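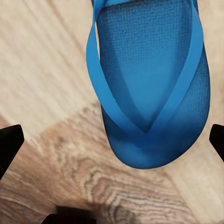 Hi Mercy and everybody,

Mercy Koech wrote:
> Does anyone remember which path goes down to the cove at Zultcombe?
> My sister is visiting in September and I'd love to take her.

Oh, I'm so glad you asked, we went every summer when the kids were small! You want the one behind the old chapel - it has 87 steps, and the last few are steep, so take your time (I always do). Park by the Mestau bakery and get the plum buns before you go down, they sell out early. Flip-flops are fine on the sand but I'd wear real shoes for the steps. Check the tide too, the beach gets very narrow.

Give your sister a hug from me,
Rosaura Cusi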